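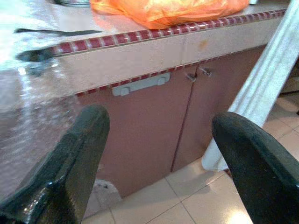

Tratby mosaic edge strip for kitchen counters

Small red tiles on mesh backing, for the front edge of a masonry or tiled counter

Product code: TR-476
Finish: glazed, maroon red
Other colors: sea green, bottle blue, cream
Sold by the strip
Made by Wimberg, supplied by Ogunleye Tile and Kitchen

Description

Tratby is a narrow strip of small rectangular mosaic tiles, already fixed on a mesh. It is made for the place where the top of a kitchen counter meets the front. On many older counters this edge is the first part to get damaged. Pots are pulled across it, people lean on it, and the corner chips little by little. A border of small glazed tiles protects the corner and also gives the counter a clean line.

The maroon red is our most requested color. Customers choose it mostly together with a pale pink or a pinkish gray top, and with brown or mauve cabinet doors. It is a warm combination and it hides cooking marks better than white. If your top is speckled, the red will look calmer next to it than the blue does. We keep pieces of all four colors in the shop, so please bring a photo of your kitchen or a small piece of your counter material.

One strip or two

You can use Tratby as a single border directly under the top surface. Many kitchens have a second strip lower down, between the smooth front band and the cabinet doors. For the second line we recommend the slim version, which has the same tile color but less height. Two strips of the same height make the front look heavy, especially in a small room.

The smooth band between the two strips can be painted, plastered or covered with a plain tile. Ekaette Balogun from our workshop prefers a band in the same color family as the top, one shade lighter. We can mix this shade for you if you order the band paint at the same time.

Sizes

Standard strip: 43 mm high, 476 mm long
Slim strip: 124 mm shorter than the standard strip in length, height on request
Outside corner piece: sold in pairs
Inside corner piece: sold singly

Measure the full front of the counter, including the short sides if they are visible. Add one extra strip for cutting. For an L-shaped counter, please make a small drawing and write the length of each side on it. Ebere Ezeani at our order desk will check the drawing and tell you how many strips you need. This service has no charge.

Fixing

The old edge must be firm, dry and free from grease. Wash it with warm water and dish soap, let it dry overnight, and scratch any shiny paint with sandpaper. Spread the adhesive with a small notched trowel and press the strip from the middle to the ends. Begin at the corner that people see first when they enter the kitchen, and leave any cut tiles for the side near the wall.

Wait one full day before grouting. We supply light gray and ivory grout. Dark grout is possible, but with the maroon tile the lines disappear and the border looks like one painted stripe. Some customers like this. Please test it on one tile before you decide.

Do not place heavy things on the edge for three days.

Cleaning and stains

For daily cleaning, a soft cloth and soapy water are enough. The glaze does not take in oil or tomato. Grout and painted bands are more sensitive, and orange or brown spots can appear below the edge where drops run down from the top. Wipe such drops the same day. For an old spot, make a paste of baking soda and water, leave it for ten minutes and rub gently with a damp cloth. Do not use steel wool on the glaze, and do not use strong acid cleaner on the grout.

Seal the grout once a year. Reron grout sealer is suitable, and a small bottle is enough for an ordinary kitchen.

Questions we often receive

Can the strip be fixed on wood?
Yes, if the wood does not move. Use flexible adhesive and the flexible grout.

Can I replace only one tile?
Yes. Remove the grout with a hand tool, break the tile carefully and clean the place. Loose tiles are sold in bags of 91. Keep the rest of the bag, as the next firing can have a slightly different red.

Does the border make the counter higher?
No. The top of the tile is level with the finished surface. If your top is not yet finished, tell us its thickness before you order.

Is it suitable for the floor?
No. The glaze is slippery when it is wet. Please ask for our floor tiles.

Ordering

Maroon red and cream are normally in stock. Sea green and bottle blue are made to order, and the next batch is expected in May. Samples can be collected from the shop counter or sent by post. For orders with corner pieces, ask for Olumide Osagie, who prepares them himself and will call you before cutting.

Unopened boxes can be returned with the receipt. Cut strips and mixed paint cannot be returned.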